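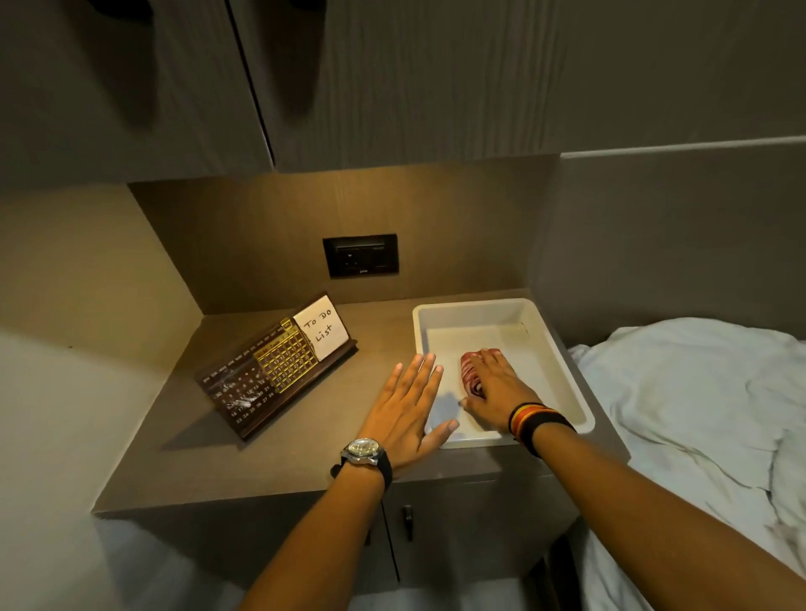

How to Prepare a Small Room for Paying Guests

Updated May 11, 2023

When I began to rent out the small room at the back of my house in Gernside, I made most of the mistakes which are possible with one bed and one window. I put in too much furniture, I bought white towels of the cheapest kind, and I wrote house rules that filled two pages. Now the room is booked for most of the summer. In this text I write down the order in which I would do everything if I had to begin again.

The advice is for a room inside a home where you also live. For a separate apartment many things are different, especially the kitchen and the keys.

Before you buy anything

Ask your town office and your insurance company what is allowed. In my case I needed a simple registration and a small change in the home insurance. In your town it can be more or less than this. Do it first, as the answer from the insurance company may take several weeks.

Then sleep in the room yourself for two nights, not one. On the first night you notice the bed. On the second night you begin to hear the pipe in the wall, and you see that the street lamp shines directly on the pillow. Take a notebook with you and write everything down while you are still lying there.

Also bring a suitcase, a full one, and try to open it on the floor. If you cannot open it without blocking the door, something has to leave the room. With me it was an armchair that I liked very much.

The bed

Spend the larger part of your money here. I had set aside 2,000 for the whole room, and over half of it went to the mattress, the cover for it and the bedding. I do not regret this. My final sum was 2,403, and the difference was nearly all curtains.

Choose a medium mattress if you can't decide. Put a washable protector under the sheet and have a second one ready in the closet. For each guest I give two pillows, a firm one and a soft one. You need three full sets of bedding for one bed: one is in use, one is in the wash and one is waiting. With only two sets you will be ironing at noon with a guest at the door. It has happened to me.

Place the bed so that it can be reached from both sides if two people will sleep in it. If the room is too narrow for this, offer it for one person and say so clearly in the listing.

Light

One lamp in the ceiling is not enough. A guest wants to read in bed and then turn off the light without standing up. Put a lamp by the bed with the switch on the cord or on the base, and use a warm bulb. Try the switch with closed eyes – if you can't find it, the guest will not find it either.

For the curtains, take lined ones and let them go well past the window on each side. My first pair was exactly as wide as the glass, and at five in the morning there was a bright stripe down both edges.

A place for small things

People arrive with coins, rings, earplugs, medicine and a phone which needs charging. Give them a clear surface near the bed and keep your own decorations away from it. A shallow tray or a dish is useful, and it also makes it easier to see in the morning if something was left behind. I avoid glass for this. Check that there is a free outlet which can be reached from the pillow.

For clothes, 4 good hangers and an empty drawer are sufficient for short stays. Wipe the drawer before every arrival, also when it looks clean.

Cleaning between guests

I always go in the same order:

Open the window.
Take off the bedding and start the machine.
Look in the drawer, under the bed and behind the door for forgotten things.
Dust from the top down, with the lamp and the switches included.
Clean the floor, starting at the window.
Make the bed last, with clean hands.

It takes me a little more than an hour. In the beginning it was nearer to two, mainly because I was walking back and forth for things. Now I keep a bucket with all that I need, and it stays in the closet in the hall.

Do not use strong perfume or scented sprays. Some guests get a headache from them, and others will ask themselves what the smell should hide.

The information sheet

Keep it to one page. Write the Wi-Fi password in large letters, the time of breakfast if you offer it, how the shower works, and your phone number. I have added the bus times to Rikavholm, as most of my guests go there on the second day. If something in your house is unusual, explain it here in one sentence. Our front door, for example, must be lifted a little when you lock it.

The listing

I use Skitance, but the advice is the same for other sites. Take the photographs in daylight with the room exactly as the guest will find it. Give the real size of the bed. Mention the stairs, the dog, the church bell – all that a person could be unhappy to discover in the evening. Since I wrote the bell in my listing, I have had no complaint about it.

Start with a slightly low price for the first month and raise it when you have some reviews. Leave one free day between bookings until you know how fast you work.

Where I bought the things

The curtains and towels are from Younis on the main street in Gernside. They shorten curtains in the store for a small fee, but in May and June you should bring them early, there is a line. The bed frame I found used. Tighten all the screws again after the first week.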